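Setdale room combines baking supplies on one shared table

Emstead. The Barasa residents' association has moved its baking supplies out of a locked cupboard and onto a shared table in the Setdale activity room. The change took effect in April and applies to all 258 registered users of the room. Dry ingredients, hand tools and cleaning supplies are now kept together during open hours and put away in a single operation when the room closes.

Under the previous arrangement, ingredients were stored in the cupboard, trays and rolling pins were kept in the corridor closet, and cleaning supplies had to be requested at the front desk. Users signed for each item separately. The association's review of the sign-out sheets found that starch and sugar were often returned to the wrong shelf, and that opened bags were sometimes put back without a clip or a date. Duplicate bags were then bought while partly used ones were still in stock.

The room keeps its other functions. Mahjong sessions continue on the automatic table next to the baking area, and both activities may run during the same booking period. Food preparation is limited to the wood-grain tabletop. Flour, starch and liquids may not be placed on the felt playing surface or on the chairs and stools used by players.
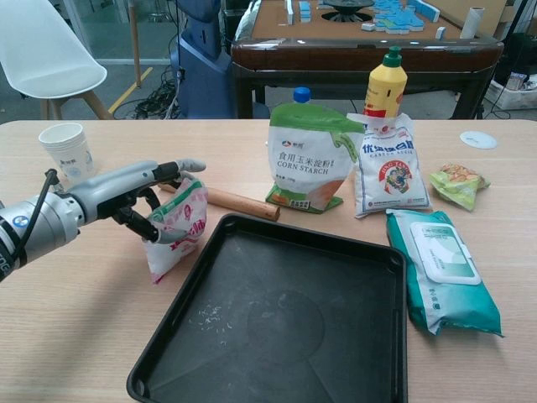 Corn starch and castor sugar behind the baking tray in the Setdale room, with mahjong tiles set out on the table beyond.

The revised stock list covers starch, sugar, flour, bottled sauces and small packets. Each class has its own storage rule. Screw-cap pouches may stand on the table for the full session and are closed after each use. Paper bags, once opened, are folded down twice, clipped and dated on the fold. The date goes on a removable label, leaving the printed ingredient panel readable. Bags that show damp patches or a split seam are taken out of use, whatever the quantity left in them.

Starch is issued in portions of 200 grams for rolling and dusting. The association set the figure after a trial in which larger portions left residue in the trays and on the floor. A second portion can be drawn on request. Loose starch is not returned to the pouch.

Square trays with raised sides serve as the working area for all dusting. The tray is placed in the front half of the table, with ingredients standing behind it and the cleaning wipes to one side. Rolling pins are laid flat. They may be parked at an angle behind the tray but should not be left near the table edge. Trays are emptied into the bin before they are wiped; the earlier practice of wiping first produced a paste in the corners that took longer to remove.

Trays with light scuffing on the inside stay in service. A tray is withdrawn when the coating lifts or the base no longer sits flat. Withdrawn trays may be used for carrying packets but not for dough.

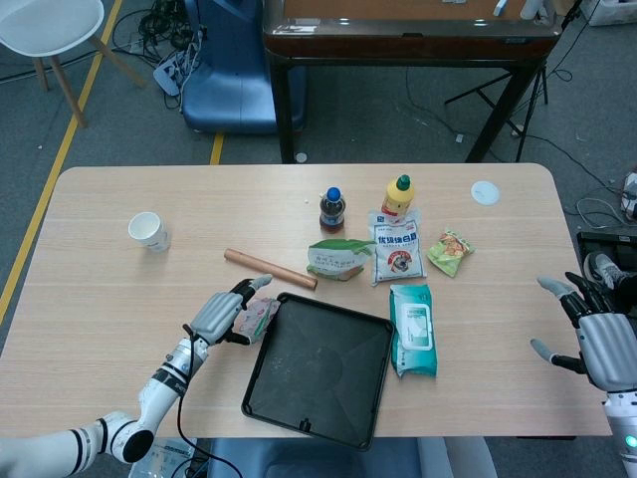 Rolling pin, tray and wet wipes share the table with soy sauce, a yellow squeeze bottle and small packets.

Bottled sauces were the one point of disagreement during the comment period. Several users asked for them to be stored apart from baking goods because of odor and the risk of drips on paper packaging. The final version allows capped bottles on the same table, provided they stand at the back and are wiped at the neck before the session ends. Bottles marked for refrigeration after opening go to the refrigerator in the adjoining kitchen and are brought out only when needed.

Snack packets are treated as personal items unless they are entered on the stock list. Unlisted packets left on the table at closing are moved to the collection box by the door and held until the next open session. Empty wrappers go in the general bin. Paper cups are intended for drinks and may not be used to measure or hold ingredients.

The association budgeted $3,059 for the change. The sum covers shelving supplied by Jumico, labels, clips, replacement trays and the first year of dry goods. Work on the shelving was limited to one wall, and no alterations were made to the floor or the electrical supply. The old cupboard stays in the room and now holds spare game equipment.

Open hours are unchanged. Clearing starts at 4 p.m. and follows a fixed order: packets and bags first, then bottles, then tools, then the tray. The tabletop is wiped last, from the back edge toward the front. The checklist is posted inside the cupboard door, and a large-print copy is available at the front desk.

A stock count will be carried out at the end of each month and compared with the purchase record. Users who find a short weight, a damaged bag or a missing cap are asked to enter it on the sheet next to the shelving. The arrangement does not apply to the association's second room in Emstead, where ingredients are still issued from the desk.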